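4.2 Collecting demonstrations by remote control

All demonstrations in the Skastano set were given by people sitting at a desk in one building and moving an arm that existed only in software. We had first planned to teach the real arm by hand, in the usual fashion, with the operator taking hold of the wrist and walking it through the job. Two days of this on the Bultberg bench gave us 15 usable recordings and one sore shoulder, and we moved to the simulator with few regrets.

The operator holds a tracked handle in the right hand. Moving the handle moves the gripper; squeezing it closes the fingers; a foot pedal freezes the arm so that the operator can put an elbow back on the desk. The pedal was added after the pilot, in which operators who wished to rest had no choice but to take the arm with them. Several pilot recordings end with the gripper sinking gracefully towards the floor while its owner reaches for a drink.

Each operator sees two views: a fixed one of the whole room, and one from the wrist, looking out between the fingers. We recorded both, along with the joint positions, the finger opening and the state of the pedal. The policy described in Section 5 is given only the wrist view and the joint positions. This seemed a fair handicap when we chose it. We were less sure once we had watched the recordings, a large share of which consist of the wrist admiring the architecture (Figure 3).
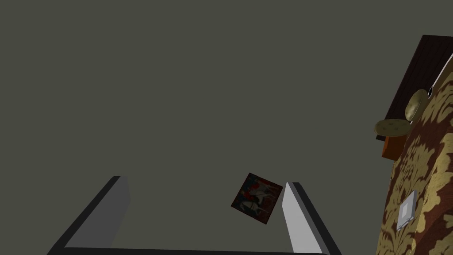
Figure 3. Wrist view in a simulated room, with the gripper pointing steeply upwards. Most of the view is ceiling; a small tilted picture appears between the open fingers, and patterned wallpaper with a switch plate can be seen at the lower right.

Operators were given a one-page sheet and 8 minutes of free play before the first task. The sheet said what the end state should be and left the route to them. We had hoped for variety and we received it. Some operators went straight to the object as though late for a train. Others circled, backed off, turned the wrist over, and approached again from a side that offered no advantage we could identify. A learner that copies its teachers will copy this too, and an early policy trained on everything we had learned the circling very well and the grasping hardly at all.

We therefore looked into where the wandering came from. Replaying the recordings beside the operators who had made them, we heard much the same account from each: they steered by the room view while the hand was far from the object, and turned to the wrist view only for the last stretch. Until then the wrist could point wherever it liked, and they neither knew nor cared. For a person with two views this is perfectly sensible. For a policy with one, it means that a good part of the lesson is delivered with its eyes on something else.

Three remedies were tried. The first was to hide the room view altogether, which produced tidy recordings and very unhappy operators, two of whom asked to be moved to labelling. The second was to show the wrist view large and the room view small, in a corner. This worked better than it deserved to. The third was to leave the screen alone and trim afterwards, dropping any stretch in which the target object was out of the wrist view and the fingers did not move. Trimming is cheap, but it leaves jumps in the motion, and the policy treats a jump as an instruction to lurch.

The final set uses the second remedy for all new recordings and no trimming. It holds 300 demonstrations, of which 183 were made after the screen was changed. We kept the older ones. Throwing them out made the policy neater in rooms it had seen before and rather helpless when it lost sight of the object, a condition in which the older recordings, whatever their other faults, offer plenty of practice. The split is marked in the released files so that readers may disagree with us at their leisure.

One further choice should be recorded. Failed attempts were kept if the operator recovered and finished the task, and discarded if the operator reset the room. The reset button was placed at the far side of the desk for this reason. We tested a nearer position on 7th July, and restored the old one before lunch.

Timing was handled by the Liltton logger, which stamps each view on arrival. The two views can therefore drift apart by a step or so, and we resampled both to the clock of the arm before training.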